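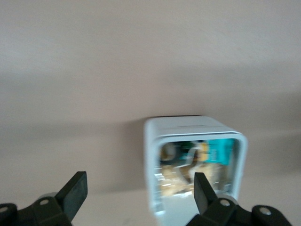
Section 8. Showing the two-arm table to visitors

Read this section before you agree to a demonstration, and again on the morning you give one. It covers the small-item table at the Nandcombe workshop and the same setup on loan to Karkircombe. It does not cover the big cell at the back, which visitors see through the fence and which has its own section.

The sales sheet from Trendeck says the table is "visitor ready out of the box." We have given this demonstration many times and would not put it that way. The arms are good at a narrow job on a table that has been laid out for them. Visitors will assume they are seeing something broader, and most presenters let them. Please don't. The steps below are written so that people leave with a fair idea of what the machine can do, including the parts it does badly.

8.1 Who does what

You need 2 people. The operator stays within reach of the stop button and says very little. The presenter talks and faces the visitors. Do not try to do both jobs, even for a short visit. Senthil Annamalai keeps the list of people cleared to operate; a presenter needs no clearance but should have watched a full session first.

Groups are limited to 8 people. If a school or a firm turns up with more, split them and run twice.

8.2 Before the doors open

1. Sweep the floor and check that the yellow marking can be seen from where the group will stand. Visitors stay behind it. Presenters too, unless the arms are stopped.

2. Look over the brown sheet on the table. Small creases are fine. Press down any fold high enough to catch a fingertip of the gripper.

3. Walk the cables at the front edge. They are ugly and visitors will point at them. Leave them alone. Last November someone bundled them neatly for an open day, and we lost the first half of the morning finding the connector that had been pulled loose.

4. Power up and wait for the base lights to go green. Green tells you the arm is powered and has no fault. It tells you nothing about whether the demonstration will work, so do not point at it as if it did.

5. Check all gripper screws by hand with the arms stopped. Tighten any that turn.

6. Open the wrist camera view on the side monitor. Move each arm through its slow warm-up and watch the view as it goes. You should see both fingers near the bottom of the picture at all times.

NOTE: The wrist view smears badly when the arm moves fast. Shiny wrappers turn into streaks and a full box becomes a patch of color. This is normal for the camera. The brochure uses stills taken with the arm at rest, and visitors who have seen the brochure may ask why yours looks worse. Tell them.

CAUTION: Do not raise the arm speed to make the show livelier. The slow setting is the only one approved with visitors in the room.

8.3 Laying out the table

1. Put the container in the middle, where both grippers can reach it from the sides. If it has a lid, open the lid fully before you start.

2. Choose the contents from the tray marked for visits. Packets and wrapped snacks are good. They crumple, they slide over each other, and they show the grippers working at something with no fixed shape. Avoid a box filled with nothing but hard blocks. Any arm can look clever with hard blocks.

3. Set the foam cylinders at the side. The machine handles them well, and for that reason they should never be the whole demonstration. Châu Quách timed a cylinders-only visit once and it went without a single drop, after which the guests asked when they could have one for their packing line. Their line packs glass.

4. Leave at least one item on the table that the arms often miss. Something flat or very small will do.

5. Take a note of the layout so you can put it back for the next group.

CAUTION: No food for eating goes on or near the table. The snack packets in the visit tray are props and stay there.

8.4 Running the session

Allow 20 minutes for each group. The order matters less than being honest about which part you are in.

1. With the arms stopped, say what the task is in one sentence. "It will try to take things out of this box and put them down beside it" is enough. Use the word "try."

2. Say whether the run is a stored routine or is being worked out as the arms move. If it is a mix, say which part is which. This is the question visitors most want answered and the one they are least likely to ask.

3. Start the run. The operator calls out "moving" before the first motion and again after every pause.

4. Keep quiet during the first pick. People watch better without a commentary, and you will not be caught praising a grasp that slips.
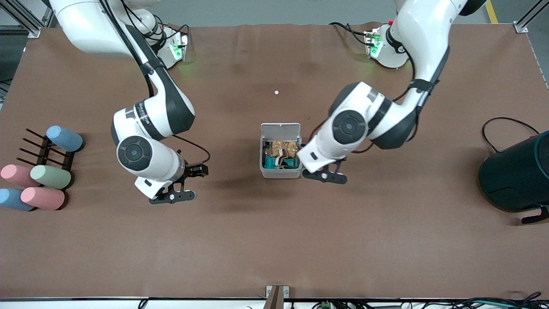 Can a visitor take over the controls?

Only people on the operator list may run the arms, and a visitor cannot be added on the day. Guests who want to see how it feels can use the practice screen by the door, which is not connected to anything that moves.

5. Let misses happen. If a gripper closes on nothing, wait and let it try again. The limit is three tries on one item. After that the operator stops the arms, and the presenter says that the item has beaten the machine.

6. Do not nudge an item into a better spot between tries. Every presenter has been tempted, and people in the back row always see it.

7. When the run ends, stop both arms before you take questions.

NOTE: Some visitors clap when an arm picks something up. It is a kind gesture but it makes presenters overclaim in the next five minutes. Go straight on to the next step.

8.5 Resetting between groups 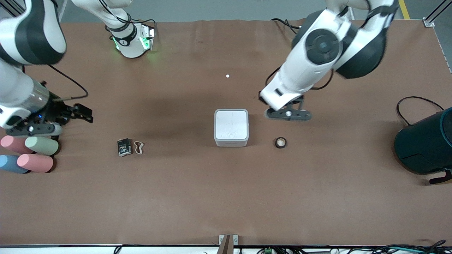 Resetting is the point where a fair demonstration tends to go soft. The first group sees whatever happens, the presenter learns which items gave trouble, and by the third group those items have quietly gone back in the tray. Put everything back the way your layout note says. Stop the arms and let the operator confirm it aloud before anyone reaches in. Then deal with the small stuff lying out on the sheet. A crumpled black packet and a twisted rubber band next to each other are worth keeping for the next run if they were in your note, since a rubber band is a hard thing for two stiff fingers to pick off a flat surface. The same goes for a little black ring like a roll of tape. The tiny white ball toward the back of the table is easy to overlook from the front; decide whether it is part of the session, and if it isn't, take it away so that it does not roll under a gripper.

Further reset steps:

1. Wipe the gripper fingers with the lint-free cloth. No spray.

2. Bring the arms back to the start pose from the menu. Do not push them there by hand.

3. Write down the result of the session just finished: items tried, items moved, stops, and the reason for each stop. Use the paper sheet. The software has a log, but it counts a dropped item as a success if the fingers closed on it first. We have reported this to Trendeck and are still waiting.

8.6 What you may claim

Kyriaki Koutsoukos went through our old presenter notes and struck out a good deal. Her marks still stand, and the short version is as follows.

You may say that the table picks small mixed items from an open container at slow speed, with an operator present. You may give the result from the paper sheet if somebody asks, and you should give the bad ones as well as the good ones. On the last open day it was 22 items tried, with a result we were not proud of, and we read it out.

Do not say that the machine "understands" the items or "knows" what is in the box. Do not compare it with a person's speed. Do not promise that it could do the visitor's own job after some more training. It might. You have no way of knowing from where you stand, and neither does the salesman.

If a guest from Zacharopoulos or any other customer asks about price or delivery, pass them to Gemechu Bogale and go back to the table.

8.7 If something goes wrong

An arm stops and the base light is no longer green: tell the group there is a fault, keep them behind the yellow line, and let the operator read the code. Restart once. If it faults again, the session is over.

The grippers touch each other: stop at once. Check the fingers and screws before going on, even if the contact looked light.

The container gets dragged or tipped: stop, put it right, and count that run as failed on the sheet.

The wrist view freezes: the arms may carry on without it, so do not wait for them to stop by themselves. Press stop, close the view, open it again.

A visitor steps over the line: stop first and talk afterward.

8.8 Closing down

1. Stop the arms, send them to the rest pose, and switch off at the wall panel.

2. Return the props to the visit tray and shut the lid of the container if it has one.

3. Leave the result sheets in the folder by the practice screen. Solange MacPherson collects them. Sheets with no misses on them will be sent back with questions.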